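Skip to content
Search this site
Search for: Type and press enter

Can it tidy the bathroom shelf yet?

Jul 24, 2025

Every few months I go back to the same question, which is whether a machine could take over one dull household chore from start to finish. Last time it was socks, and the answer was no. The chore under review now is the bathroom shelf: bottles and pots get taken off, the surface gets wiped, and everything goes back or into a basket. I picked it because Benedicta Aryee, who reads this blog and disagrees with most of it, wrote in June to say that bottles are a solved problem and I should stop going on about laundry.

She has a point. A bottle is stiff, it stands up by itself and it has a clear top and bottom. Compared with a sock it is a gift. But "solved" covers a lot of ground, and I think most people who use the word mean that a machine can pick up one known bottle from one known place. The shelf is a different job.

I have split it into the parts that matter.

1. Getting hold of the thing. Two fingers that close towards each other are good at boxes and less good at cylinders. Flat pads meet a round container along two narrow lines, and if the jaw is off centre the container turns or slides before it is held. Fluted sides change this again, as a pad can sit across several ridges or slip into a groove. Soft pads help a good deal. They also wear. Once the covering starts to fray or lift at an edge, the grip is no longer the one you tested with, and any figure you wrote down last month needs checking. Then there is approach. From low down, in front of a tall pot, the top is out of view and the machine must judge width and distance from the lower part alone. 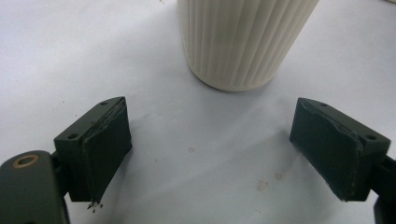

2. Knowing what may be squeezed. A stiff pot will put up with nearly any grip force a small tool can produce. A squeeze bottle with a flip-top will not, at least if the cap is open. Pump bottles have their own trouble: the easy place to grab is the head, and pressing down on the head is precisely how you get soap on the table. People learn this by about the age of four. A machine has to be shown, and shown with several shapes of bottle.

3. Using both hands. Most of us steady the basket with one hand and load it with the other without giving it any thought. Two grippers working over a small table have to keep clear of each other, of the bottles and of their own cables. Fiifi Atinga, who spent years on packing lines before he moved to office work, reckons cable routing cost him more hours than any other single fault. I can believe it. On a shop floor you can fix the cable once and leave it. Around a bathroom shelf the arms would be reaching somewhere new each time.

4. Putting it down again. This gets the least attention and is where I would expect most of the failures. Picking up needs the jaw to be roughly right. Placing a tall bottle in a mesh basket needs the base to clear the rim, the bottle to stay upright and its neighbours to be left alone. A thin wire rim is hard to see from some angles, and a nozzle sticking out to one side makes the bottle wider than its body suggests.

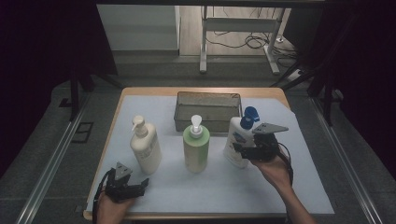
Three bottles, a mesh basket and a gripper for each hand.

On cost, I have only my own sums. If I clear the shelf once a week and it takes me 2 minutes, the yearly total is under two hours. A machine that did the work perfectly would still have to be cheap, small and good at several other jobs before I gave it a cupboard. On a packing bench the same sums come out very differently: a line handling 3054 bottles in a shift can justify a lot of engineering, and it can also insist that they all be the same shape.

So my answer to Benedicta is that the picking is close, the placing is less so, and the wiping is a separate subject which I have left out. Gifty Mensah has asked for washing-up next. I would prefer to do bins.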